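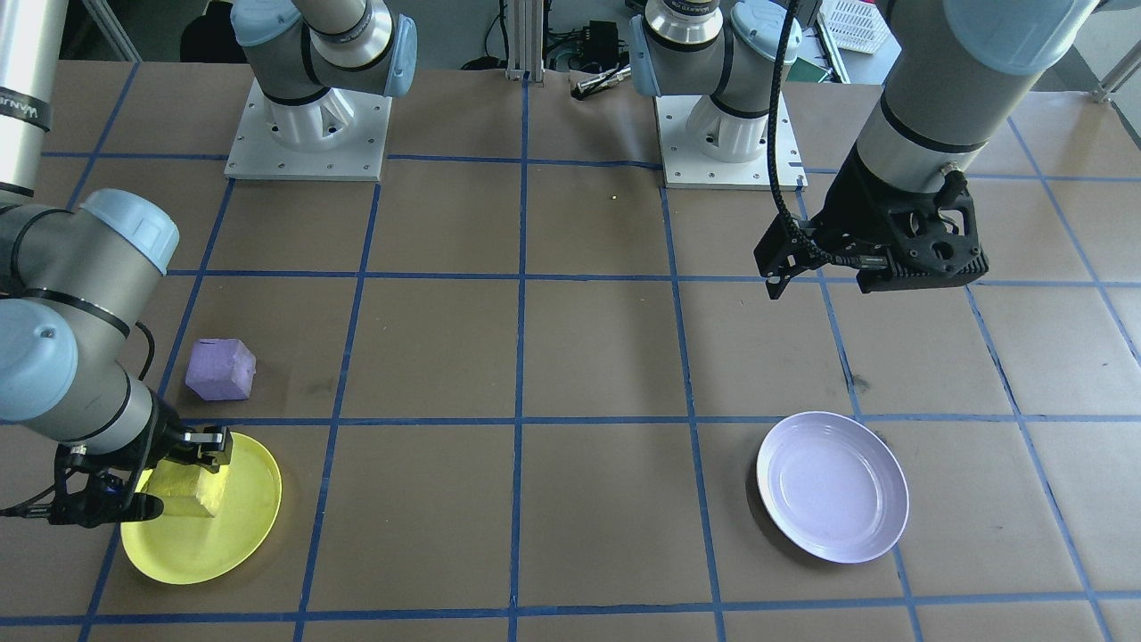 Figure 7. Two-arm cell with the work surface marked out in blue tape.

4.2 Keeping actions alive between reviews

The teams at all four sites closed each review meeting with a written list of actions. What happened to those lists afterwards differed a great deal. At Sadar the list was typed up the same afternoon and sent to everyone who had attended, with a copy to the line manager. At Kuvar it stayed on the wall of the meeting room until the next review, when it was taken down and read aloud. Cordier and Flellitz both entered their actions into the same tracking system that they used for ordinary work, although only Flellitz gave each one a named owner at the time of entry.

We treated an action as closed when the owner and one other member of the team agreed, separately, that the work had been done. Actions that had been reworded between meetings were counted as the same action if the purpose was unchanged. This rule caused some difficulty at Kuvar, where wording was often changed during the reading aloud, and Marchal went back through the notes of those meetings a second time to settle the doubtful cases.

Named ownership had a clearer effect than the place in which the list was kept. Actions with one owner were more often closed by the following review than actions given to "the team" or to two people jointly. Joint ownership did poorly at every site. In interviews, people who had shared an action commonly said that they had been waiting for the other person to begin, and several had forgotten that the action was theirs at all.

The gap between reviews also mattered. Teams that met every 14 days tended to record small actions which could be finished within ordinary working hours. Where the gap was longer, the actions grew in size and were described in vaguer terms — "improve handover" and "look at testing" are both taken from the Cordier lists. Such entries were carried forward from one meeting to the next, and in two teams they were finally removed without discussion.

Facilitators responded to this in different ways. At Flellitz the facilitator began each meeting with the open actions and allowed no new ones until the old had been dealt with. Attendance fell slightly in the weeks after this change and then recovered. At Sadar the facilitator set a limit of seven open actions for each team. Members disliked the limit at first, and one described it as "a way of telling us to stop noticing things", but it was still in place when our visits ended in March.

We did not find that longer meetings led to more actions being closed. The question of who should act as facilitator, and for how long, is taken up in Section 4.3.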